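Speaker notes - Planning and Budgeting for a Two-Arm Tabletop Station
Presented by Quentin Joly, Equipment Planning Office, Lirnach
Prepared with Maximiliano Urrutia
March

Opening remarks. Thank the host and the audience. State the purpose of the talk: to set out how Lirnach plans, approves and pays for robot stations of the tabletop type, and what the office would ask other departments to settle before they submit a request.

Pause on the next four views before going on to costs.
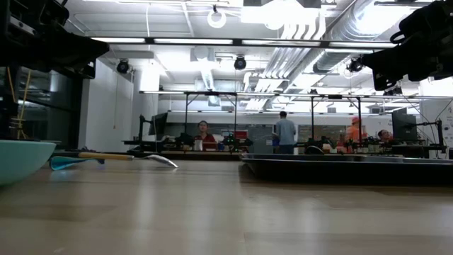
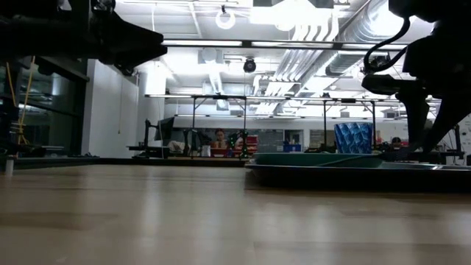
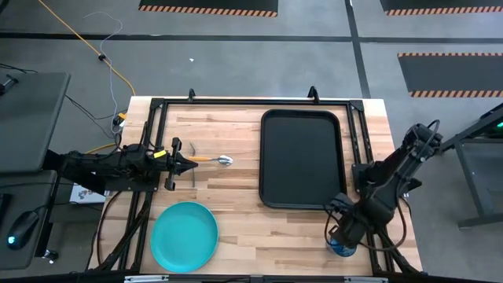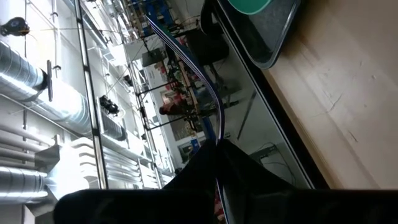
The first point for the audience is that the arms are the part of the request that departments prepare best. Quotations are attached, payload and reach are compared, and the delivery time is known. The rest of the request is often a single line marked "accessories." Our office returns such requests. A station is a table, a frame, arms, grippers, cameras, cables, computers, lighting and floor space, and each of these has to be priced by someone.

Scope of the current plan. The plan covers 4 stations, all to the same layout. The Surkow building will take the first two. The Monen building will take the others when the electrical work there has been signed off. Departments have asked whether a station may be moved between buildings. It may, but the cost of taking it down, moving it and calibrating it again is charged to the department that asks for the move.

Purchase or lease. Read the two options slowly. Under purchase, the full cost falls in the first year and the equipment enters the asset register. Under lease, the cost is spread, but the supplier keeps the right to replace units with an equal model, and an equal model may not accept our grippers. The office recommends purchase for the arms and lease for computers. Urrutia will take questions on the lease terms offered by Zheng.

Small items. These are easy to leave out. Each station carries a yearly allowance of $2,000 for the household objects used in the tasks, for replacement gripper fingers and for cables. Bowls, trays and utensils cost little by themselves, but they must be bought in matched sets so that the same task can be set up at every station. Please do not let staff buy these one at a time on personal cards. Claims of that kind took up a good deal of the finance desk's time last year.

Spare parts. Hold spare grippers in one central store for all stations. The earlier proposal had each department holding its own, which tied up money in parts that stayed on the shelf. The store list is reviewed each quarter, and a department may ask for an item to be added in writing.

Staff time. A request must name the operators and the hours they will work. Allow 20 hours of training for each new operator before any regular work is scheduled. Training hours are charged to the project - not to the equipment budget - and this must be shown on the form.

Floor space and power. Facilities will not approve a position from a sketch. A measured plan is required, with walkways, mats, cable routes and the reach of both arms marked on it. Ceiling fixtures and ducts should be shown where an overhead mount is proposed. Two requests were held back last year over this alone.

Contingency. The office will accept a reserve on installation costs. It will not accept a reserve on the arms, where the price is fixed by quotation.

Approval steps. Draft request to the planning office first, then Facilities, then Finance. Requests that arrive at Finance without the first two signatures go back to the department. The form has been shortened, and the earlier version will no longer be accepted.

If time allows, take the question on service contracts. The present position is that 100 percent of the service cost for the first year is included in the purchase price, and departments carry it from the second year. Refer detailed questions to Urrutia after the session. Copies of the form are on the table by the door.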